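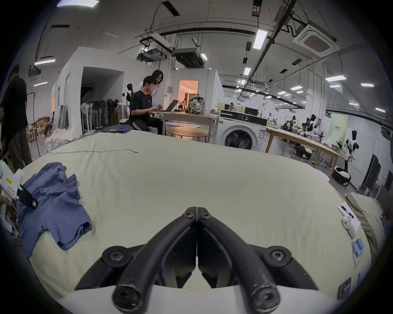 Can a Machine Fold the Wash Yet?

Home & Work | Automation

Print this article | E-mail this article

Laundry remains one of the least automated jobs in the modern home. The washing machine took over the scrubbing generations ago, and the dryer took over the line. Everything that follows is still done by hand. Shirts must be pulled out, turned the right way, smoothed, folded and put away, and the industry that promises to take on this work has yet to deliver a product that an ordinary household could buy and trust.

The difficulty begins with the cloth itself. A box keeps its shape when it is lifted. A T-shirt dropped on a bed may land in any number of ways, with a sleeve trapped underneath or the hem doubled over, and it changes again as soon as it is touched. Blue cotton crumpled on a cream sheet is at least easy to tell apart from what lies under it. White cotton on white is a harder matter, and so is a fitted sheet, which defeats many people as well.

Two-fingered grippers are now the common tool for this kind of work. They are simple, they can be repaired quickly, and a person can hold one in the hand and carry out a chore with it, so that the motion may later be taught to a machine. Their fingers must close on a thin edge without dragging the layers beneath. Rubbery surfaces help, although they scuff with use and must be replaced.

Traditz, which develops software for domestic robots, reports that its laundry program has recorded 3,667 folding attempts on shirts and towels. Of these, 1,972 were judged acceptable by the company's own reviewers. The remainder included shirts folded with the collar inside, towels left askew, and garments that slid to the floor. The company regards the result as progress. A household with a full basket might take a different view.

The beds and tables on which such work is tested are seldom tidy, and this is to be welcomed. A charging cable, a pair of pens or a sheet of paper may lie near the clothing in any bedroom. A machine that can fold only on a bare surface will be of little use to a family on a Sunday evening.

Results in commercial settings have been more encouraging. Pevport, a linen service for small hotels, runs 8 automated stations that fold flat towels of a single size. The stations do not sort, and they do not handle clothing. Staff load each towel by its corners and remove any that are stained or torn. Within those limits, the company considers the equipment reliable enough for daily use.

Flisimton, a maker of work uniforms, reached a more cautious conclusion. Its packing department tried robotic folding on 1,021 shirts and returned to hand folding when the trial ended. The machines coped well with new, pressed fabric but slowed considerably at buttons and cuffs. The firm intends to repeat the trial in December with a revised gripper.

Price is a further obstacle. Teixeira, which leases equipment to laundries, advises its customers to consider what a machine will do during the hours when there is nothing to fold. Its current guidance recommends automation only where one type of item makes up most of the load.

For the home, the honest answer to the question is that some parts of the chore can be done, slowly, under supervision. Picking up a single garment is within reach. Emptying a mixed load, matching the socks and putting everything in the correct drawer is a longer project, and buyers should ask to see the whole task performed before they sign an order.

Contact the Editors | Copyright Home & Work. All rights reserved. | Back to top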